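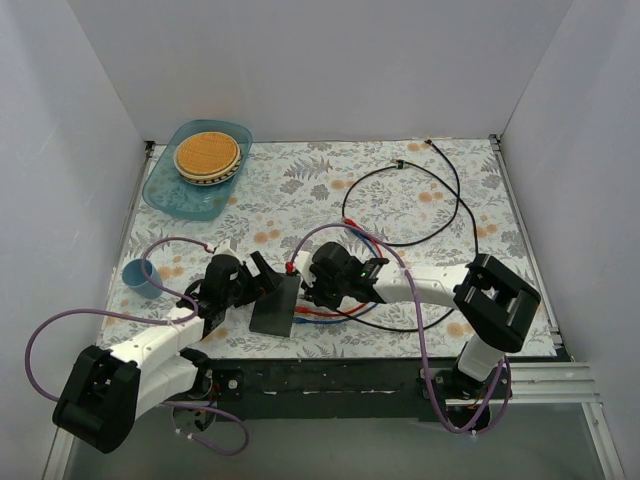 Teal tray, leaf-print tabletop.

February 19, 2022

I finally gave up on the Mostport bus and started walking to work. It's 43 minutes door to door if I cut behind the Ormsby lot, and the bus was taking nearly as long once you added the wait. Kirsty Maihi has done it for years and told me to buy better socks. She was right.

The first week was rough. My left heel blistered and I was late 3 times. Now I leave at 6, carry less, and keep a spare pair of shoes under my desk – the brown ones, which I never liked much anyway.

I still take the bus home if it's raining hard. My pass runs through May and I probably won't renew it. Tayla wants to try the route with me once the ice is off the hill by the school.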